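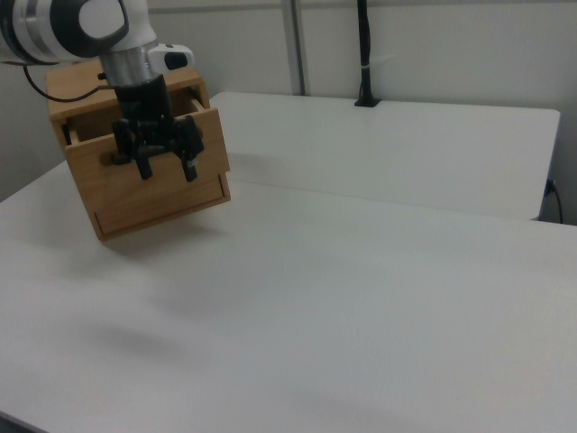

AROUND THE HOUSE

The drawer of small things

May 9, 2022

Every home has a place where the buttons go. In ours it was a biscuit tin, then a bigger biscuit tin, and for the last few years a set of little wooden drawers that my aunt left me along with a clock that doesn't go and a firm view on skirting boards. I am told that decluttering is good for the soul. I spent the bank holiday finding out, and my soul would like its afternoon back.

The plan was simple. Tip everything on to the kitchen table, keep what we use, give away what we don't, and be done by tea. I had read a very calm book on the subject by a woman with no visible possessions. She says to hold each object and ask whether you would buy it again today. This works well for jumpers. It works less well for a brass hook, a foreign coin and the key to a suitcase that went to the tip in another decade.

By four o'clock I had a "keep" pile, a "give away" pile and a "what is this" pile, and the last of them had begun to slide towards the butter. Most of it was spares. I own spare fuses for plugs I can't find, spare bulbs for a torch that takes a different bulb, and 30 picture hooks, which I did count, having just come back from Tavares with another packet.

There were some finds. A receipt from Grolville for a garden hose, guarantee long dead, hose long dead too. A raffle ticket, number 2293, for a draw I have no memory of entering and presumably didn't win. The little bag of screws that came with the Rostico shelf, the same shelf that has leaned to the left since we put it up. I looked at the screws, and I looked at the shelf, and I put the screws back in the bag.

Zuleica Furtado, who runs the swap table at the Grekell hall, takes a harder line than the calm book. Her rule is that a small drawer should hold one sort of thing, and if you can't say what sort in a single word, the drawer is a bin with a handle. She has buttons, string and stamps. I tried it. I now have buttons, string and "other", and "other" has taken over the drawer below.

She also says the mistake is starting with the small stuff at all. A wardrobe gives you a full bag and a warm glow in half an hour. A drawer of bits gives you a sore back and a paper clip. Start big, she says, and leave the odds and ends until you are too tired to be sentimental about them.

The swap table is back in July, and she would like it known that she will take buttons, ribbon, working torches and any jigsaw you have personally finished. She won't take single gloves or keys. She was looking at me when she said keys.

If anyone has lost a small brass one with a round top, do get in touch - I have several.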